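Writing the cell rules down

Huia Ormsby has spent most of the past year on a document that few people outside Maremine will read. It runs to 85 clauses and sets out how the company's bin-picking cells are to be built, checked and handed over between shifts. The first version came out in September. The second is in review.

"The old rules were correct, but they were in four places," Ormsby said. "One was a laminated sheet. One was in Kane's head."

Kane Partington, who runs commissioning, does not dispute this. His main contribution was the section on speed during setup. Anyone inside the marked area works in reduced-speed mode with the pendant in hand, and the limit is checked at the start of each session with a timed move. "People trust the number on the screen," he said. "I want it measured."

The section on cabling took longest. Hoses and cables on the arm must be exercised through the full working range before a program is released, at low speed, with one person watching the wrist and another on the stop. After 690 hours of operation the bundle is inspected again. Ormsby wanted a shorter interval – Partington wanted a longer one.

Object sets are covered too. A test set must mix hard, soft and irregular items, and a gripper is accepted after 100 consecutive picks without a protective stop. A dropped item is logged but does not reset the count. Partington argued against that last point and lost.

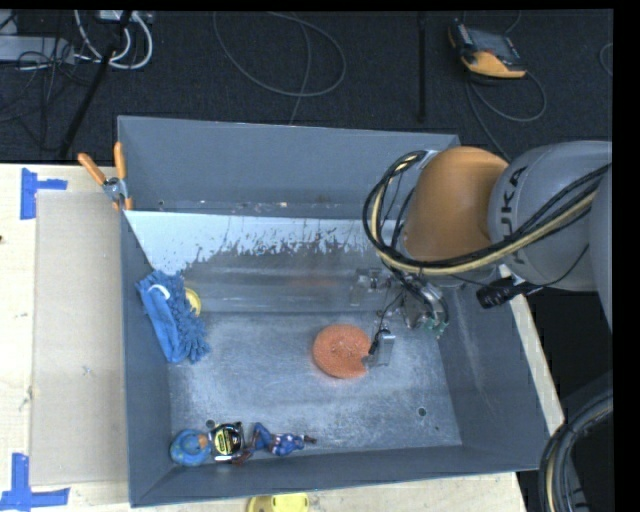 Who may restart a cell after a protective stop?

The operator who was on the cell when it stopped, once the cause has been written in the log. If the cause is unknown, the restart goes to the shift lead.

Ormsby expects questions about that clause from the Balaleck site, where one lead covers several cells at night. She has drafted an exception and is not fond of it. "If it gets used every week, the rule is wrong and we rewrite it," she said. Comments on the second version go to her directly, with the clause number in the subject line.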